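We use cookies to remember your settings and to measure traffic. By continuing to browse you accept our cookie policy. Accept / Manage settings

Visit report: the Skideck collection site in Nesteva

In February I spent a morning and part of an afternoon at the Skideck site in Nesteva, on the second floor of the Atallah building. Skideck gathers demonstrations of household manipulation and supplies them to groups that train control policies. The visit was open to people who had registered through the regional automation network, and our group was small enough to stand beside the stations while they were running.

My interest was narrow. We have a two-armed machine at work and are deciding whether to record our own examples or buy them. I wanted to see how a session is run, what gets thrown out, and how much of the day goes into recording. These notes follow the order of the tour, with some details added from the question period after lunch.

Arrival and layout

The Atallah building is a ten-minute walk from the Nesteva station, uphill. Visitors sign in on the ground floor and take the freight elevator, which is slow. A short briefing at 9:30 covered the stop buttons, the floor markings and the rule against touching any object inside a station, including objects that look out of place. An object that looks out of place may be the starting condition of the next episode.

The floor is divided into stations furnished as parts of a home: a kitchen counter, a bathroom sink, an entry, a living room corner with a desk. The furniture is ordinary retail stock and gets swapped on a schedule. Skideck told us that an earlier set of stations had been built as plain test benches with painted backgrounds, and that policies trained there did poorly as soon as an armchair or a power cord entered the view. The present stations keep that kind of clutter on purpose.

The station I watched longest is the footwear one. It has a metal-framed shelf with wooden boards, an armchair on one side, and three pairs of slides in pale colors. The instruction given to the operator is one sentence: put the footwear in pairs, toes toward the front. In one of the starting layouts the two lower pairs are already in order and the work is on the shelf above, where one cream slide leans against the back panel. 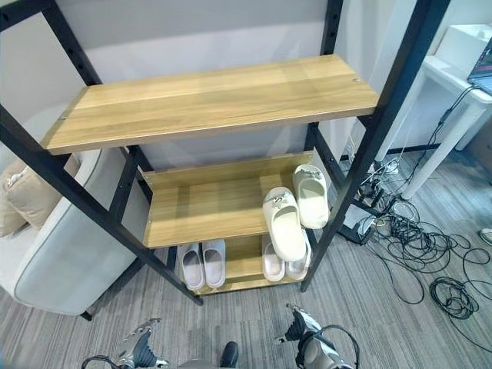
How an episode is recorded

The operator works by teleoperation. Arm motion comes from a pair of handheld controllers, finger motion from gloves, and the operator sees the head camera view on a monitor. The wrist cameras are recorded but not shown during normal operation. Some operators ask for them. Skideck leaves them off, having found that people who watch the wrist view move more slowly and make many small corrections near contact.

All streams are stored at 30 frames per second, together with joint positions, commanded positions and glove values. Time alignment is checked at the start of each session with a simple clap of the two hands in view of all the cameras. The clap is kept in the file and removed at export.

An episode begins with a foot switch and ends with the same switch. The operator then gives it one of four marks: success, partial, failure, or void. Void is reserved for faults that have nothing to do with the task, such as a dropped camera stream or a visitor walking through. (We caused one.) Failures are kept. Skideck supplies them as a separate set, and said that about half of its customers request them.

The target is 200 episodes for each task and layout family. A layout family fixes the furniture and the objects but varies where the objects start. The starting positions come from a printed sheet generated before the session, and an assistant sets them up by hand between episodes. I timed several resets with my phone. At the footwear station the reset often took longer than the episode, and this is the figure I would look at first when planning a budget.

The reach between two shelves is the hard part of this task. Clearance above the lower board is limited, and the forearm has to come in at a low angle so that the wrist does not strike the board above it. Operators learn to bring the elbow out before they bring the hand in.

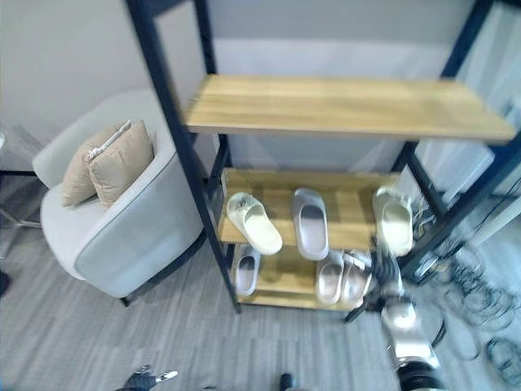 A new operator usually needs several sessions before this approach looks smooth, and Skideck discards everything recorded in the first one. I asked whether hesitation in the data matters. The reply was that it matters a good deal with the training method they use for their own checks. A policy that has seen many pauses in front of the shelf will pause in front of the shelf, and sometimes it stays there. Long pauses are therefore trimmed at export, with the untrimmed file kept in storage.

Speed is not controlled. Operators are asked to move at the pace at which they would work all day, and no ranking of episode times is posted anywhere. I saw this as a sensible decision. Our own trial last year paid per episode, and the result was a set of fast, careless grasps that we could not use.

Objects and grasps

Slides were chosen over laced shoes for the first footwear set. They hold their shape, they can be picked up by the strap, the rim or the heel end, and the left and right shoe differ enough that pairing is a real requirement. Operators are told to use whichever grasp is nearest. Skideck had tried prescribing one grasp per object and gave it up. The prescribed data was cleaner, but the trained policy had no answer when the strap faced the wall.

Light-colored objects on a light-colored board give the depth estimate some trouble under daylight. The station has a window side, and morning sessions show highlights that the afternoon ones do not. Both are kept, with the time of day stored as a field.

The wrist cameras

At the monitor desk we were shown unprocessed wrist streams. They are less tidy than I had expected from the published samples. The hand takes up a large part of the picture, whatever lies close to the lens is badly out of focus, and between tasks the camera mainly sees its own fingers and the floor. Cables stay in view as well. No attempt is made to mask any of this.

The reasoning is that the deployed robot will have the same lens in the same place. A mask would remove the fingertips in exactly the frames where they matter, during closing. What Skideck does check is that the mount has not shifted. The fingers should appear in the same part of the image with the hand open, and a reference frame is compared at each start-up. A mount that has turned by a small angle ruins a day of recording without anyone at the station noticing. This had happened on two occasions, both after a glove calibration during which the wrist was bumped.
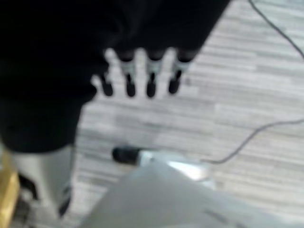
Review and export

Recorded episodes go into Avero, which is the review tool written in-house. It plays all streams side by side, plots the joint commands under them and flags three conditions: missing frames, a command that the arm did not follow, and an end mark that disagrees with the next layout sheet. A reviewer looks at every flagged episode and at a random portion of the rest.

We were allowed to try Avero on a closed set. It is plain and quick. The text labels are written by the reviewer and not by the operator, a point I had not considered before. Operators describe what they meant to do. Reviewers describe what took place, and for an episode in which the wrong slide is moved those are different sentences.

Of the 200 episodes in the set we looked at, 12 had been rejected in review. Most of these were voids that the operator had marked as failures. I cannot say whether that is typical for other tasks. The kitchen station handles liquids and I would expect a higher share there.

Practical notes

Lunch is on your own, and the choice near the Atallah building is limited to a bakery and a canteen that closes at 1:30. Photography was permitted at the stations but not at the server room door. Bring a sweater – the collection floor is kept cool for the motor controllers. Questions about price were answered by e-mail afterward and only in ranges.

For our own decision, I came away leaning toward buying the footwear and tabletop sets and recording only the tasks that involve our own fixtures. The open item is the hand. Our fingers are longer than theirs, and Skideck made no claim that the glove data would carry over. I have asked for a short sample to test this before the spring budget.

Comments

bench_notes
Did they say how they handle operator fatigue? In our lab the quality drops after the second hour and the flags don't catch it.

Reply from the author
Sessions are split into blocks with a change of station in between. I did not see data on it.

tlr
The reset time matches what we see. We now run two shelves side by side so that one can be set up during recording at the other. It helps, but you need a second assistant and wider aisles.

Marrow72
Useful report, thanks. Is Avero available outside the company?

Reply from the author
Not at present. The export format is documented and the sample sets can be opened with common tools.

Related reports

Notes from a glove calibration workshop
Visit report: a small-parts sorting line, one year on
Labeling failures: what we kept and what we dropped
Choosing a wrist mount for a five-fingered hand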